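News from the Estden hall

The big room with the light grey floor is open again, and we thank everyone who was patient with us. Returned items are now collected in the wire basket cart, so please do not leave them on the floor.
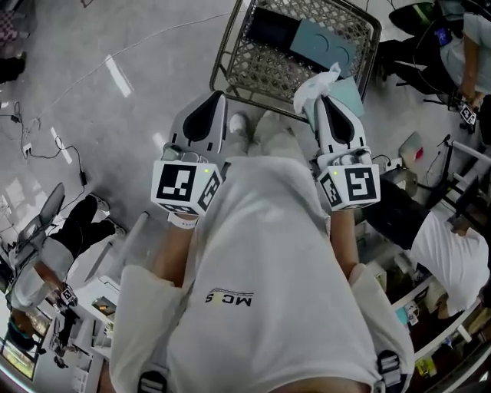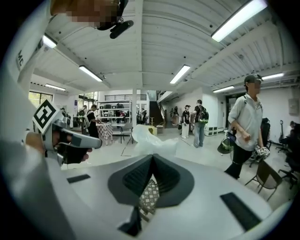

Trays and boxes go in first, paper and card last - otherwise they get bent. We have 42 items to sort before November. The hall closes at 8 in the evening.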